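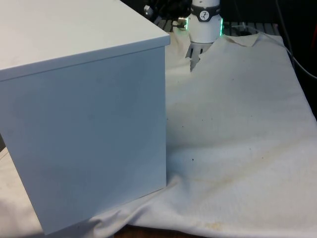 Notebook, Evidence Section, Brerholm
January, entry opened 8:40 a.m.

Home | Entries | Methods | Staff | Contact

Matter: cartridge cases from the Prostadport warehouse shooting. Received from the city police under seal. Seals intact on arrival; R. Chowdhury signed for the transfer.

The submission lists 38 cartridge cases in separate envelopes. Envelope 19 carries a street name that differs from the one on the inventory sheet. D. Jaiswal has written to the submitting officer and has asked for a corrected sheet. The envelope remains closed until the reply is on file.

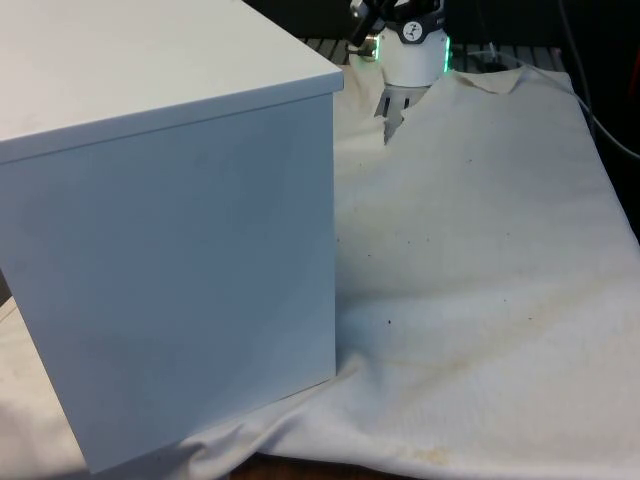 White box on cloth, corner toward the viewer.

Comparison work began at 10:15 a.m. The first group was examined under the Kontogiannis microscope at low power. Firing pin marks agree in shape among those examined so far. Breech face marks are less clear, and no opinion is recorded at this stage. B. Quezada will repeat the examination without sight of these notes.

The stage light on the microscope flickered twice before noon. It was replaced with the spare, and the reference slide was read again
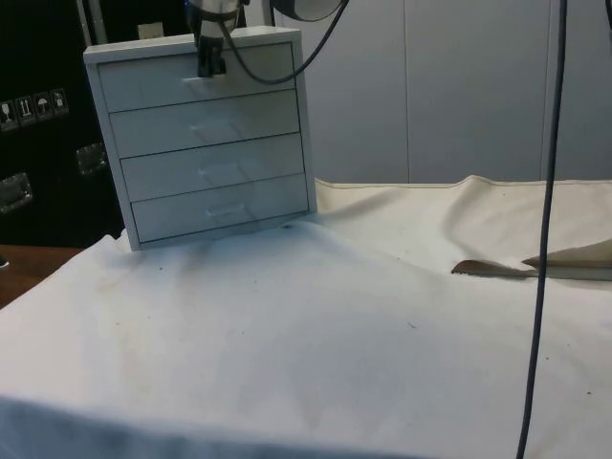 before any further case was mounted. Both readings matched. The old lamp had run for almost 200 hours.

Prosecutors have requested a preliminary letter. S. Grewal advises that none be sent until the second examination is complete. Case file 134 (Vilumura) is not to be consulted for comparison without a written request.

Outstanding: corrected sheet; Quezada's results; new lamp order.

Closed 4:50 p.m. R. Tyagi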